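From: Leire Benítez
To: Jornia student robotics list
Date: 6 Mar 2020
Subject: Re: [jornia] Lab bench task, where are we?

Hamidreza Tabrizi wrote:
> Can somebody post the state of the bench task? I missed the last two
> meetings. I'd like to know which layout we are keeping and whether the
> approach angle is settled. Also, is the Brakatden entry still one vial
> per run or has that changed?

Hi Hamidreza, all,

Still one vial per run. The rules were updated but that part is the same. We are keeping layout 27, with the glass-fronted cabinet on the left of the mat and the tube rack up on the white box. Please don't move anything in the shared file. If you want to try another arrangement, save it under your own name first.

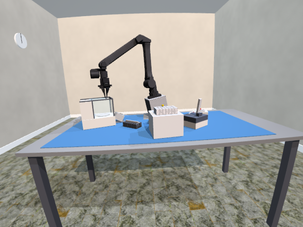 The start pose is fixed now too. Pastor (the planner, for those who joined after August) was choosing a different elbow position each time and we could not compare one run with the next. I have put the joint values in the config and locked them. Pull before you run anything, the old config still loads without a warning.

On scoring, the last batch was 2000 runs and 1583 of them counted as a success under our own checker. The Brurkell checker is stricter about tilt and I have not put the batch through it yet. I expect a lower number.
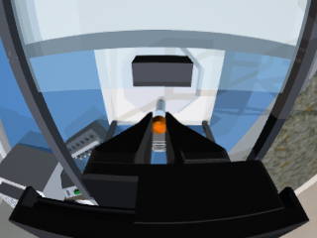

The approach angle is not settled. I would like to come in level and slow, and close only when the vial is between both fingertips. Most of the failures I looked at were from closing early. The wrist view is good enough to judge this by eye – you can see the orange cap clearly above the fingertips, and the two black posts either side give you something to line up against. The reflections in the glass are more of a nuisance. The detector sometimes picks up a pale streak and takes it for the edge of the vial. Run 1773 is a bad case if anyone wants one to look at.

Things to do before the next meeting:

- Hamidreza, could you take the detector? Start with the reflections.
- I will run the batch through the Brurkell checker and post the result.
- Somebody needs to write the two-page method note. It can be short.

The lab machines are free in the evenings again, but log out when you finish.

Leire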